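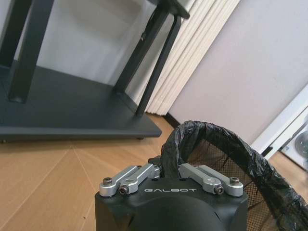

Allell publishes gripper comparison and asks buyers to lower their expectations

Test house Allell has released the results of its February trial of three robot grippers, carried out over four weeks on ordinary household jobs. The firm says none of the three did as well as its sales literature suggests.

Each gripper was put through the same 1,753 attempts, from lifting a bin bag by its rim to picking socks off a wooden floor. All three managed rigid objects well enough. Thin, crumpled plastic was another matter, and scores there fell sharply for every unit. Full tables, including failed and abandoned attempts, are in the report.

"We keep being shown videos of a gripper picking up an apple," said Gunhild Bisgaard, head of testing at Allell. "An apple is easy. I would like to see the same video with a bin liner, and I'd like to see it unedited."

The trial also compared two wrist camera positions. The higher mount, often sold as an upgrade, made no difference that Allell could measure on floor-level work, and it got in the way near furniture legs.

Ketill Thorlacius, who ran the controller tests at the firm's Patwood site, is doubtful about claims of long service life. "Around 800 attempts in, we were tightening screws on one unit every Friday. The brochure doesn't mention screws."

Allell accepted no payment from manufacturers and bought all test units at list price. A second round, covering the Staltar controller, is planned. The report is free on request from the Allell press desk.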